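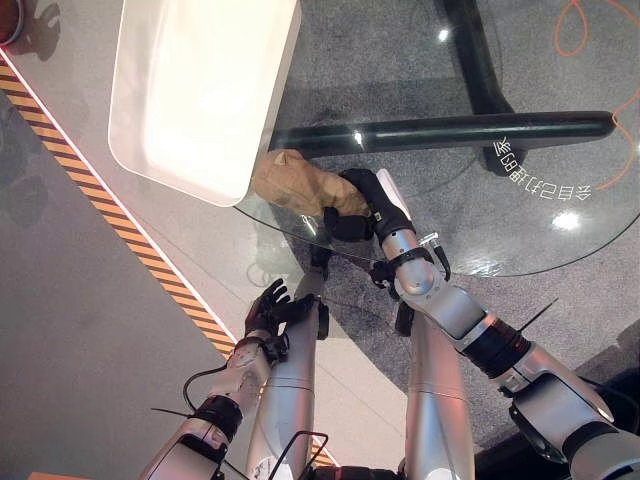

The Trial Month

The machine came on a Sunday, which Yevdokiia Koval did not like, and two young people from the company carried it up the stairs because the lift was too small. They asked where they should put it. She said that in her opinion they should put it back in the van, but if this was not possible, then beside the window.

Her nephew Vitalii had signed the paper. The company was called Clusisano and the offer was called the Trial Month. For 300 in deposit you received one household assistant with two arms, one charging stand, one telephone number for help, and the right to send everything back. Vitalii had read the offer to her twice over the phone. He lived in Gendstead, four hours away by train, and since her fall in spring he had been calling each evening and asking if she had eaten.

"It can do 64 tasks," he told her. "You can teach it more."

"I can do more than 64," she said. "And I do not need to be charged."

The young woman from the company was Evie Tunstall. She had a tablet with a cracked corner and she spoke slowly, the way people speak to the old and to foreigners, and Yevdokiia was both. Evie explained the stop button. She explained the second stop button. She said the assistant would not go near the stove unless it was given permission, and that the permission must be renewed every day. Then she asked what name they should put for it.

"It needs a name?"

"Only for calling it. Some people use the name of a pet."

Yevdokiia thought about it. Her husband had worked 26 years with a man named Mesel, who was strong, who broke things, and who always came on time. "Mesel," she said.

For the first three days she did not call it. It stood beside the window with its arms down, and she went around it as you go around a guest who fell asleep in the wrong chair. In the evening she told Vitalii that it was working very well.

On the fourth day it rained, and her hip was bad, and she dropped the spoon. It went under the sofa. She looked at the place where the spoon had gone. She looked at the machine.

"Mesel," she said, quite low, so that it would still be possible to say she had only coughed.

It lifted its head and came. It asked, in the voice of a polite man from no particular country, how it could help. She pointed. It lowered itself and put one black hand under the sofa, and was there for such a long time that she began to worry for the sofa. Then it brought out the spoon. It also brought out a pencil, a button and a letter from the water company, and it laid all of this on the low table in a line.

"I asked for the spoon," said Yevdokiia.

"I am sorry. Shall I put the other items back?"

She laughed then, alone in the room, and was annoyed with herself.

After this she began to test it. She was a careful woman and for many years she had inspected cloth in the Polishchuk mill, where she could find one bad thread in a whole roll with her fingertips. If the company wanted a trial, they would have a trial. She took a school notebook and made two columns, Good and Not Good.

Under Good she wrote: Folds towels. Waters the fern, not too much. Does not sing. Reaches the high shelf. Found the button.

Under Not Good she wrote: Slow with cups. Stands too close. Afraid of the curtain. Says sorry too often. Cannot hold a bag.

The last was the most serious. Each week she bought walnuts at the market, and the seller gave them in a paper bag, and the bags she kept. She flattened them and kept them in the drawer, and used them again until they were soft as old gloves. Mesel could lift a pot. It could lift a chair. But when it took a paper bag, it either closed the hand so hard that the walnuts cracked, or it closed so gently that the bag slid away and everything ran over the floor.

She called the telephone number for help. After some music, a man answered. He said that his name was Vsevolod Ostapchuk, and when she heard this name she changed to Ukrainian without asking, and he changed too, as if they had both stepped off a boat.

"Thin soft things are difficult," he said. "A cup is always the shape of a cup. A bag has a new shape every time you touch it."

"I know what a bag is."

"Of course. What I want to say is that you can teach it. In the settings there is a lesson mode. You do the movement, it watches, then it tries. You must correct it. Usually people stop after 5 attempts because it is boring."

"I looked at cloth for thirty-one years," said Yevdokiia. "Do not speak to me about boring."

They began the next morning, at the table. She put a bag down and told it to watch. She took the bag by its end, where the paper was folded and had a bit of strength, and she lifted. She put it down again. She did this several times, and her hands, which were not pretty anymore, knew what to do without her.

"Now you," she said.

Mesel crushed the first one. It dropped the second. It asked if the result was acceptable, and she said no, and it said it was sorry, and she said that a person who is sorry must look at his fingers. She did not know if it had understood. But the next time, the hand came down more slowly, and waited a little above the paper before it closed.

"Better," she said. "Not good. Better."

It became what they did after breakfast. She drank her tea and Mesel picked up bags. First empty bags, then bags with a little rice, then with beans. She spoke to it during the work, as the old women had spoken to her when she was sixteen and new at the mill. She told it about Halyna, who slept standing. She told it about the winter when the river froze and they walked over it to the early shift, all in a line, holding one rope. It never said that it had heard this story already. She wrote this down under Good, then crossed it out, then wrote it again.

In the afternoon Rosângela Rocha from the second floor came with cake, as she did when she wanted to see something. She sat in the armchair with her plate on her knee.

"And does it cook?"

"I cook."

"And does it clean?"

"It is learning to hold a bag."

Rosângela watched Mesel lower its hand, wait, and close. The bag rose. One bean fell out, and all three of them looked at it.

"My sister pays a girl," said Rosângela. "The girl could hold a bag from the first day."

"Yes," said Yevdokiia, "but who taught the girl?"

By the last week of October the drawer of bags was nearly finished. The paper could not take so much training. Vitalii called each evening, but now she had things to say, and sometimes it was he who had to go. He asked if she had decided about keeping it. The full price was 1,024 for the year, and he would pay, she should not think about that part. She said that she was still inspecting.

Evie Tunstall came back when the month was over, with the same cracked tablet. She had a form with little faces on it, from sad to happy, and she turned it so that Yevdokiia could press them. Yevdokiia gave her the school notebook instead.

Evie read all of it. It took a while, because the handwriting was small and went onto the cover. At one place she smiled, and at another she took a picture with the tablet and asked if this was all right.

"What does it mean, afraid of the curtain?"

"Open the window and you will see."

Evie opened the window. The curtain moved, and Mesel rolled backward one step and said that it was sorry.

"I will report that," said Evie.

"Report it. But also report the bag." Yevdokiia got up, with one hand on the chair, and took from the kitchen the walnuts she had bought that morning, a full bag, new paper, very smooth, the most difficult kind. She put it on the table. Then she sat down again and folded her hands, as the head inspector used to do, so that you could learn nothing from her face.

"Mesel," she said. "Please."

The hand came down and waited. It moved a little to the side, where the paper was folded, and there it closed. The bag went up with a dry sound. It traveled over the table and over the carpet, and stopped in front of Evie, who did not know at first that she was supposed to take one.

"Eat," said Yevdokiia. "They are from this year."

She reached for the notebook and looked for the line about the bag. She crossed it out and moved it to the other column, and after it she wrote the word slow, and underlined it.

"The year," she asked, "is it paid all at once, or by the month?"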